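Open Day Walk-Round: Robot Table, Hernbridge Workshop
Checked before doors, 5 December 2022. Form 37.

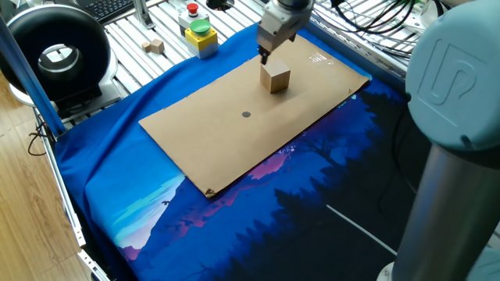 Fingers on the block, cardboard mat over the blue cloth.

I did this one with my coffee in hand, so forgive the rambling in the comments column. Same items as the last visit day, same OK / FIX / WATCH marks.

1. Emergency stop in place and easy to spot -- OK
Red button on the control box at the back, by the upright post. I pressed it twice with the arm moving slowly and it stopped both times. Please show the school group where it is before anybody starts asking for a turn (they will!).

2. Yellow box with the green button -- OK
It sits right in front of the stop box, and I'd love a bigger label on it. The small white one can't be read from where visitors stand.

3. Cables -- FIX
The black ones at the back of the table are in a tangle over the rails again. Bundle them and strap them down before opening, and then run the arm out to its full reach so we know nothing snags. The power cable on the floor by the blue pole also needs a cover strip, that's exactly where people shuffle in for a better look.

4. Cloth -- WATCH
I do like the pine trees and mountains, and kids go straight to it. But it hangs over the front corner of the table, and little hands pull on hanging things. Clip it under or fold it back. There are wrinkles on the plain blue side too, so smooth those while you're at it.

5. Cardboard mat -- FIX
One corner is torn and fraying. It still does the job, but we have a stack of new sheets in the Cleraseck crate, so swap it and mark a new dot in the same spot.

6. Gripper -- OK
Ran the pick-and-place with the wooden cube 5 times with no drops. Finger pads wiped down. I kept the speed on the demo setting the whole time and it should stay there all day, even when somebody's dad asks what it does flat out.

7. Spare blocks -- WATCH
Two small ones were on the rails near the yellow box. Put them in the tray when you're not using them, I don't want anyone leaning in to grab one.

8. Second arm -- OK
Powered off for the demo. Leave it that way until the Unus talk is over.

9. Visitor line -- FIX
The floor tape has worn away on the window side. New roll is in cabinet 726. We could have up to 596 people through during the day, so let's put it down properly this time -- two layers.

Items 3, 5 and 9 need to be done before the first group comes in. Initial next to each one and leave the sheet at the front desk.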